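Setting up a shift when the gripper takes over flattened cartons
Returns floor, Omelville site
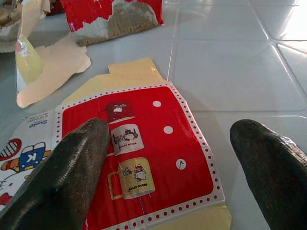 Saimi Hirvonen asked after the first week whether she was still meant to bend down for every carton, or only for the ones the arm leaves behind. Only the ones it leaves. The steps on this page are written with that in mind.

1. Before the shift, walk the tiles and pick up loose scraps. Torn pieces of liner are hard for the fingers to grip and they slow the arm down. Put them straight in the fibre cage.

2. Lay cartons flat with some space between them. Colour and print don't matter. A carton with a ripped flap can stay in the row.

3. Log in at the Hurell panel and choose Floor Pick. The arm does a short check, then waits for you to press Start.

4. Stay behind the yellow line while it's running. If you need to go in, press Hold first – the light turns white when it's safe.

5. When the arm skips a carton, it sounds once and moves on. Leave it until the end of the row, then clear the skipped ones by hand.

6. Write the skips on the sheet. We had 1275 cartons through in November and the sheet is how we set the grip force.

What changes for you: there is less lifting and more watching. The sorting bench is now a two-hour rotation, and nobody stays on the panel for longer than that. Pay grades are the same. Panel training takes around 7 hours, paid, and Finn Kramer books it on Friday mornings.

For faults, call Monique Chauvin on extension 3683.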